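Subject: Re: [paper-craft] Cutting straight without losing your mind
From: Ginevra Valentini
Date: 2024-02-02

Hi all, so many good replies on this one! My own two bits, for Teodor and anyone else just getting into bookbinding.

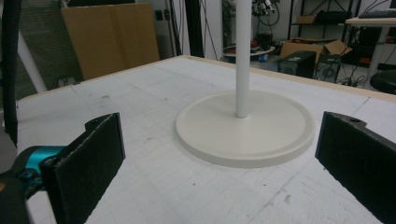
QUOTING TEODOR

> Teodor Granström wrote:
> I've made three little notebooks now and every one of them is out of
> square. I fold the sheets, sew them up, trim the edges with a knife
> and a steel ruler, and the head always ends up narrower than the tail.
> Do I need a proper plough or a guillotine? Also, does grain direction
> really matter on something this small?

MY REPLY

Teodor, three books in and you're already sewing them, that's wonderful! Please don't go buying a guillotine. I trimmed with a knife for seven years before I ever touched one.

Grain first. Yes, it matters, even on a pocket notebook. Bend the sheet gently both ways without creasing it and you'll feel one way give more easily. That fold should run along your spine. If it doesn't, the pages stand up stiffly and the covers go wavy once the glue gets near them. I ruined a whole batch for the April market that way, lovely grey paper from Fernari too, and I still have the leftovers as shopping lists.

Now the trimming. I'd bet the book is creeping while you cut. Clamp it between two boards, spine against a square, and check it again after you tighten up. Then use light strokes. I take roughly 50 to get through a thick block and I change the blade before it drags, never after. Keep the knife upright and let your elbow do the moving - your wrist wants to swing in an arc and that's how you get the narrow head.

A gridded board is handy for setting things up but I wouldn't trust the lines for the final cut. Mine has a slight drift in one corner that took me ages to find. A carpenter's square from the hardware store is miles better.

Svetozár asked off list about thread. I use Nirker linen, waxed, one length for up to 9 sections so there's no knot in the middle. Joni swears by the Karppinen stuff, which is softer and kinder on thin paper. Try both if you can, they're a joy to work with in different ways.

Oh, and if the edges still come out a bit rough, leave them! A soft deckled edge on a little journal is gorgeous and your favourite ones will probably be the wonky ones.

Send pictures of number four, please.

Ginevra

Comments

Joni Suominen: Seconding the elbow tip. Fixed my cuts in one evening.

Jozefína Kuruc: Does the bend test work on handmade paper? Mine feels the same both ways.

Ginevra Valentini: Jozefína, handmade sheets often have hardly any grain, so fold whichever way you like. Lucky you!

Svetozár Oravec: Thanks for the thread answer, ordering the linen tonight.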